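Old servers, new use: an afternoon on the processor bench

If you came by the Wemdale workshop in August you will have noticed the back tables were taken over by server parts. The parts came out of the machines Rarkatholm retired when it moved its records to a newer system. They gave us the whole lot, rails and cables included, on the condition that the drives were wiped before anything left the building. Mulugeta Kumsa handled the wiping and the paperwork, so that part is finished and we can talk about the rest.

The plan agreed at the last members' meeting was to strip the machines we can't use whole, test what comes out of them, and build up two working servers. One goes to the Stukton reading room for its catalog. The other stays with us and will take over the tool booking page, which currently lives on a desktop under the stairs that shuts itself off when the weather gets warm.

Most of the stripping is easy. Fans, power supplies and memory come out by hand and go in the labeled bins by the door. Please put memory in the antistatic trays and not in the cardboard box. The cardboard box is for screws and drive caddies only. Several sticks ended up in there and Selamawit Endale spent most of an evening fishing them out and testing them again.

Processors take more care, and we had enough questions about them that Hawi Gudeta ran a Sunday afternoon session on removing and refitting them. It was planned for two hours and ran over. For those who missed it, these are the main points, taken from Hawi's handout and a few things that came up on the day.

Start with the board out of the case and flat on the gray mat. You can do the job with the board still in the chassis, but the side walls get in the way of your wrist and you can't see the edge of the socket properly. Clip on the wrist strap. Unplugging the machine the moment before you start doesn't count as unplugged long enough, so pull the cord first and then go find your tools.

Take the heatsink off slowly. The old paste on these has set hard on a few of the boards, and a straight pull can lift the processor along with the heatsink. Loosen the screws a little at a time, moving across to the opposite corner each time, and then twist the heatsink gently from side to side until it lets go. If it won't, leave it and ask. Bereket Fikre has a hair dryer for the stubborn ones.

Once the heatsink is off, wipe the old paste from the metal lid before you do anything else. Use the lint-free cloths and the alcohol in the squeeze bottle. Paper towels shed, and the lint gets into the socket. You want the lid clean enough to read, because the printing on it tells us what we have. Write the model down on the masking tape and stick the tape to the tray where the processor is going. Don't stick it to the processor.

Check the screws around the socket before you put a driver on any of them. Some hold the bracket to the board and need to stay where they are unless the bracket itself is coming off. Use the driver that fills the cross of the screw head. The next size down will turn it for a while and then chew it up, and we have already drilled out one that way. Keep the driver straight up and down where you can. Where you can't, go slowly and keep pressure on the tip so it doesn't skip out across the board. A scratch through the traces next to the socket is usually the end of that board for our purposes.

When you open the socket, lift the processor by its edges, straight up. Don't slide it. The contacts in the socket are very fine and a bent one is hard to see without the magnifier and harder to put right. Every open socket gets a plastic cover at once, even if you're only walking over to the sink. Tsegereda Wubshet has put a bag of spare covers on the hook above the bench. 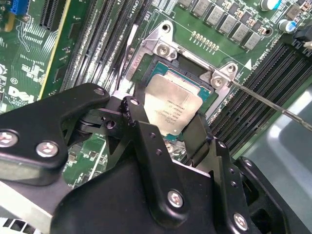 Refitting goes in the reverse order, with fresh paste. A small amount in the middle of the lid is plenty. The heatsink spreads it when you tighten down, and anything extra comes out the sides and makes a mess for the next person. Tighten the screws the same way they came off, a little on each and across the corners, and stop when they stop. They don't need leaning on.

So far 8 processors have been removed, labeled and put in trays. Testing is slower, as we only have one known good board to try them in. If one passes it gets a green dot on the tray and goes in the top drawer of the Hailu cabinet. The ones that fail go in the bottom drawer with a note saying what happened, even if the note only says it didn't start. Please don't throw any out yet.

We still need a few things. Thermal paste is nearly gone, and the alcohol won't last the month at the present rate. The bench lamp flickers and could use replacing. We've set aside $600 from the repair fund for the whole project, and Tsegereda is keeping the receipts in the envelope in the office. If you buy something for the bench, write what it was for on the back of the receipt before you hand it in.

The Stukton reading room has asked whether we can also supply a small rack. We don't have a spare one that fits under their counter. If you know of one going free, leave a note for Mulugeta in the office with the outside measurements.

Hawi will repeat the session if enough people sign up on the sheet by the coat hooks. No experience is needed, but wear short sleeves or sleeves that stay rolled up, and leave bracelets and rings at home. Bring reading glasses if you use them, as the print on the lids is small.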